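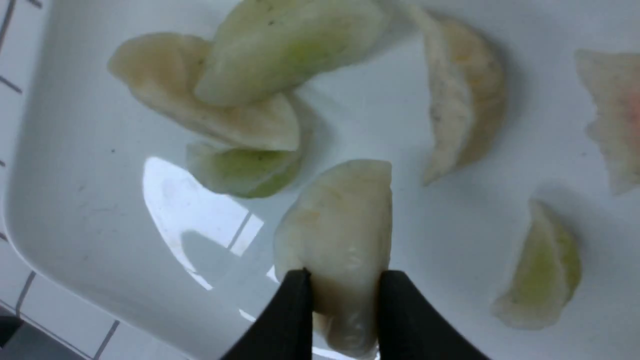
4. Recording your first examples: dumplings from dish to steamer

By now your arm is bolted down, both cameras are showing up in the Pranura recorder and you have run the joint check in section 3. Well done, because this is where it gets fun! In this section you will guide the arm through a real task, over and over, and save each go as an example for the learning system to study.

We chose dumplings as the starter task because they are wonderful teachers. They are soft, they lean on each other, they come in several tints and no two sit quite the same way. A policy that has learned to lift one out of a pile has learned a great deal about gentle gripping.

4.1 Lay out the worktop

1. Clear the worktop of everything the task doesn't need.
2. Put the steamer basket within easy reach of the arm, with the lid off and laid flat to one side.
3. Place the dish in front of the basket. Check that the gripper can get to all four corners without the elbow locking straight.
4. Line the basket. Dumplings stick to bare bamboo, and a stuck dumpling spoils the release part of the example.
5. Scatter the dumplings. Let some lie on their sides, let some stand up, and let a few overlap.

Note: Resist the urge to tidy! Osian Lougher set out neat rows for our first batch in Vondville, and the arm became brilliant at neat rows and hopeless at everything else.

Note: Glossy dishes throw back the ceiling lights. A bit of glare is fine and even useful, but if a bright patch hides a whole dumpling in the wrist view, turn the dish slightly.

4.2 Set the gripper

1. Open the Gripper tab and choose Soft.
2. Set the closing force to 5. You can go higher later for firmer objects.
3. Close the fingers on a spare dumpling and lift it clear of the dish. The wrapper may wrinkle where the pads touch, but it should not split.
4. If it slips, wipe both pads with a damp cloth, dry them and try again before you raise the force.

CAUTION: Keep your hands out of the dish and the basket while the arm is live. Press Hold before you move anything, even a dumpling that has rolled a tiny way.

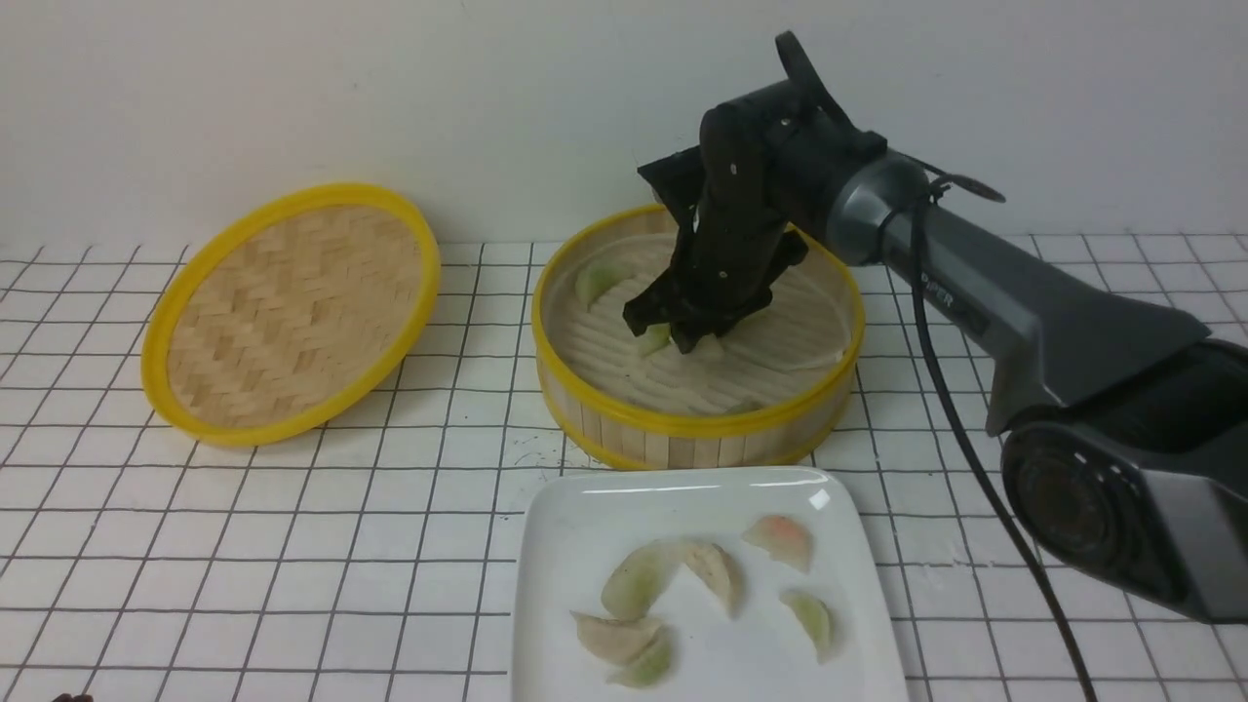

4.3 Record an example

1. Press Ready. Both camera views should be sharp and the light in the corner of the recorder should turn green.
2. Press Record and wait for the beep.
3. Guide the gripper over one dumpling, fingers pointing down, and lower it until the pads are either side of the wrapper. Come in slowly over the last stretch.
4. Close, pause for a moment, then lift straight up.
5. Carry the dumpling over the rim of the basket with plenty of room to spare.
6. Lower it until it touches the liner, and only then open the fingers. Dropping from a height looks harmless, but the system will copy it faithfully.
7. Back the gripper out the way it came in and press Stop.
8. Mark the example Good, Fumble or Bin.

One dumpling is one example. Carry on from where you are for the next one, so that the basket fills up as you go and the system sees it at every stage – nearly bare, half full and crowded.

Please keep your fumbles! If you miss a grip, recover and finish the job, that is gold dust. Siobhán Ó Gríofa trained two policies on the same layout, one with fumbles and one without, and the first was far better at having another try. Use Bin only when a person has reached into view, a camera has dropped out or the arm has stopped with a fault.

4.4 How many do you need?

Aim for 55 Good examples before your first training run. Fumbles are saved as well but don't go towards that total. Most people find their rhythm after the first handful, and a relaxed operator can record up to 43 in an afternoon with sensible breaks.

Reshuffle the dish each time you refill it. Swap the basket and lid about too, and shift the dish a little to the left or right. Small changes are plenty.

4.5 If something looks wrong

The wrist view is cloudy: steam or flour on the lens. Press Hold and clean it with the cloth from the Declercq kit.

The cable tugs at the wrist: slacken the second clip and leave a long, loose curve. It must not drag through the basket.

The two views are out of step: stop, unplug both cameras, plug the wrist camera in first and restart the recorder. Bin the last example.

When you reach your total, press Pack and go on to section 5, where you will start training.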